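자동화 전환 관련 자주 묻는 질문
Skenville 사업장 직원 모임 작성 / 2024년 3월 20일

회사가 나눠 준 안내문에는 좋은 말만 적혀 있어서 따로 만들었습니다. 답변은 설명회에서 나온 발언, 우리가 받은 서면 회신, 그리고 직접 일해 본 사람들의 이야기를 바탕으로 썼습니다. 확인되지 않은 것은 확인되지 않았다고 적었습니다.

무엇이 바뀌는 건가요?

컵과 소형 용기를 정리하고 옮겨 담는 공정에 Granex라는 이름의 로봇 팔이 들어올 예정입니다. 공급사는 Zesance이고, 설치는 Sotiropoulos가 맡습니다. 대상 공정에서 일하는 사람은 79명입니다. 경영진은 이것을 '보조 장비 도입'이라고 부르는데, 무엇을 보조하는지 물었을 때 돌아온 답은 매번 조금씩 달랐습니다.

시연 작업은 누가 하나요?

우리가 합니다. 로봇이 배울 동작을 사람이 먼저 손으로 해 보여야 하기 때문에 현장 직원이 돌아가면서 작업대에 앉습니다. 양손에 손잡이형 그리퍼를 하나씩 쥐고, 평소 맨손으로 하던 일을 그 집게로 합니다. 한 번에 40분씩이고 중간 휴식은 조별로 다르게 운영되고 있습니다. 왜 다른지는 조장들도 모릅니다.

숙련자일수록 자주 불려 갑니다. 제일 빠르고 깔끔하게 하는 사람의 동작이 필요하다는 설명이었습니다. 그 사람이 몇 년에 걸쳐 익힌 손놀림에 대해서는 별도 보상이 없습니다. 일반 근무시간으로 처리됩니다. 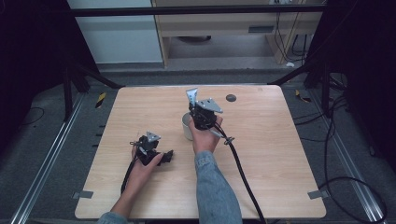 보상 문제를 처음 꺼낸 사람은 포장 2조의 Chalerm Sukprasert 씨입니다. 신입을 가르치면 교육 수당이 나오는데 기계를 가르치면 왜 안 나오느냐는 질문이었습니다. 인사 담당 Jytte Þorgeirsson 씨의 회신은 "현행 규정상 교육 대상은 직원에 한한다"였습니다. 규정을 고칠 생각이 있는지 다시 물었고, 아직 답을 못 받았습니다.

손목이 아픈데 제가 잘못 쥐고 있는 건가요?

그렇게 단정하지 마세요. 맨손과 그리퍼는 힘이 들어가는 자리가 다르고, 케이블이 당기면 팔꿈치까지 자세가 틀어집니다. 지금까지 손목이나 엄지 통증을 말한 사람이 7명입니다. 설치팀은 익숙해지면 나아진다고 하지만 근거 자료를 보여 준 적은 없습니다. 아프면 그 자리에서 멈추고 보건실 기록을 남기세요. 말로만 하면 나중에 없던 일이 됩니다.

시연을 거부할 수 있나요?

서면 회신에는 '자발적 참여'라고 되어 있습니다. 그런데 근무표에는 시연 순번이 이미 짜여 나옵니다. 빠지고 싶으면 조장에게 문자나 메일로 알리고 사본을 보관하세요. 거절한 일로 불이익을 받은 사례는 아직 접수되지 않았습니다. 다만 거절한 사람 자체가 거의 없었다는 점도 감안해야 합니다.

촬영된 영상과 동작 기록은 어디로 가나요?

Zesance 서버에 보관된다는 것까지만 확인했습니다. 보관 기간, 다른 고객사 장비에 쓰이는지 여부, 퇴사 후 삭제를 요구할 수 있는지는 모두 답이 없습니다. 개인별 속도를 뽑아 인사 평가에 쓸 수 있느냐는 질문에는 "그럴 계획이 없다"고 했습니다. 계획이 없다는 말과 하지 않겠다는 약속은 다르므로 문서로 달라고 요구해 둔 상태입니다.

로봇이 들어오면 인원이 줄어드나요?

공식 답변은 "강제 감원은 없다"입니다. 퇴직자 자리를 채우지 않는 것, 계약직을 연장하지 않는 것은 이 표현에 포함되지 않습니다. 설명회에서 Yasir Janjua 씨가 바로 이 부분을 물었고, 공장장 Lambros Rallis 씨는 시장 상황에 따라 판단하겠다고 했습니다. 각자 어떻게 받아들일지는 알아서 정하시면 되겠지만, 저희는 안심할 만한 답으로 보지 않습니다.

단순 작업이 없어지면 더 좋은 일을 하게 된다던데요?

새로 생긴다는 직무는 현재 3개입니다. 장비 감시, 오류 복구, 시연 데이터 확인입니다. 급여 등급은 정해지지 않았고, 앞의 두 가지는 야간 근무가 붙을 가능성이 있습니다. 로봇이 놓친 물건을 하루 종일 다시 집어 놓는 일이 지금 일보다 나은지는 해 봐야 알 것 같습니다. 직무 전환 교육은 8월에 시작한다고 하는데 정원과 선발 기준은 공개되지 않았습니다.

그럼 자동화 자체를 반대하는 건가요?

모임 안에서도 의견이 갈립니다. 허리를 숙여 상자를 드는 일은 기계가 빨리 가져갔으면 좋겠다는 사람이 많습니다. 저희가 그 공정부터 하자고 제안했지만 이번 도입 범위에는 들어 있지 않습니다. 비용 때문이라고 들었습니다.

질문은 어디로 보내나요?

휴게실 게시판 옆 함에 넣거나 Nektarios Tzavaras 씨에게 직접 전달해 주세요. 이름은 안 적어도 됩니다. 시연 시간과 휴식 시간을 따로 메모해 두신 분은 그것도 같이 주시면 조별 차이를 정리하는 데 쓰겠습니다. 회사 답변이 오면 이 페이지의 해당 항목을 고치고, 고치기 전 답변도 밑에 그대로 남겨 두겠습니다.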